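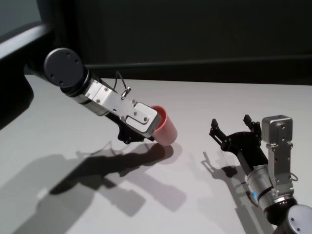 Plullamen cell, 14 October 2026. Left arm has the cup, right gripper open.

Purpose of session: find out why the right arm closes off-center on the cup during handover. Problem logged in September, after the gripper mount on that side was taken off for cleaning. Left arm has never shown it.

Config as found: Kerano controller, both arms on the same base frame, handover script unchanged. Pink cup as test piece. White top wiped down first with isopropyl, no residue on the pads afterwards.

Checks with power off:
Mount screws, right side: two turned slightly under the driver. Backed out, cleaned, thread lock, retightened in a cross pattern.
Finger linkages, right side: no play by hand. Left side the same.
Pads: no glazing. Did not swap.
Cables: both loops have slack through full wrist roll. The left one rubs a little at the extreme of travel. Leave it, but look again next service.

Then re-homed both grippers. Full open to full close on the right reads 116 counts short of the stored value. The stored value dates from before the mount came off, so it was never updated. Wrote the new one to the config and kept the old line commented out in case somebody wants to compare.

Next, tool center point for the right gripper. Touched off on the pin at 5 orientations. Residual was worse than I like on the first pass, one bad touch at steep roll. Repeated that orientation and it came down to the same level as the left arm. Saved under the Mahawong profile. Do not load the Sastolgate profile on this cell, it still has the old offset for the right arm.

Handover test, 10 cycles at reduced speed:
Cup centered between the fingers on all but one. The miss was a late release on the left side, so a timing matter and separate from the offset. Raised the release delay slightly and ran the set again, no misses.

Wrist view with the cup lying on its side and the gripper open below it. Used this pose to check approach alignment. The finger shadows on the white top overlap and are dark enough to confuse the edge detector at the current threshold. For now I mask the shadow area by hand. Moving the lights would be better, but then the left side needs redoing too.
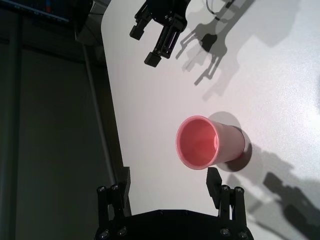

Still open

Shadow threshold, see above. Try a diffuser before touching the vision parameters.
Full-speed handover not run. Do that only after the thread lock has cured overnight.
Recheck the right mount screws after about 2 weeks of normal use and note any movement on the cell sheet.
Delete the Sastolgate profile from the controller once the backup is confirmed.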